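29 November 2021
Workroom notebook, Kukura table linens

Back at the long bench today after a week of nothing but hemming, and what a treat it was to get the colours out again! Petronella had left the October samples in a heap by the ironing board with a note pinned on top saying "please decide", so I made a pot of tea and did my best. I'm writing it all down while I remember, partly for Frida, who will want to know why I've changed the order of the dye baths, and partly for me, as I never can read the backs of my own envelopes.

The napkins first. We have the plain cotton from Gumede and the heavier linen mix from Savberg, and I had been quite sure the linen would win. It does hang beautifully. But I folded and refolded both of them all the ways I could think of (the pocket fold, the simple roll with a ribbon, that fussy fan Marthinus is so fond of) and the cotton kept its creases far better. The linen fan slid open before I'd got my hand away from it. So cotton for the folded sets and linen for the flat ones, and I'll tell Marthinus gently.

Soft pinks next. Bath 2 came out lovely, a sort of faded rose that would sit happily next to almost any old china you put with it. Bath 3 was a disappointment — much too close to salmon once it had been pressed, and patchy along one selvedge where I think the cloth had bunched up against the side of the pan. I've kept a strip of it in the back of this book so we don't go and make the same thing again by accident. Kgomotso thinks more stirring would have cured the patches, and she may well be right, but it wouldn't have cured the salmon.
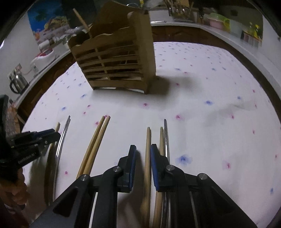 After lunch I moved on to the runners, which I'd been putting off. The trouble is still the length. Ntombi likes a good long drop at each end, and it does look generous, but every time I sit down at a table dressed that way I catch it with my knee and drag the candlesticks along with it. I tried one pinned up shorter, just clearing the edge by a hand's width, and liked it so much that I unpicked the hem of the blue one there and then. Tacked only for now, in white thread. Please nobody wash it!

Mitred corners: better than last time, still bulky. Trim closer before turning and use the Ciltus thread in the finer weight, as the thick one makes a ridge you can feel with your thumb. I have 500 metres of the fine on the shelf, plenty to see us through the Christmas orders.

Also tried sewing a little tape loop on the underside of a round cloth to hold a sprig of rosemary at each place. Pretty idea, dreadful to iron. Might work with a button and a separate loop — will ask Frida, who has the patience for buttons.

To do: rinse the Bath 2 pan properly, cut 5 more cotton squares, find the good pinking shears (last seen with Marthinus), and ring Savberg about the slub in that second roll.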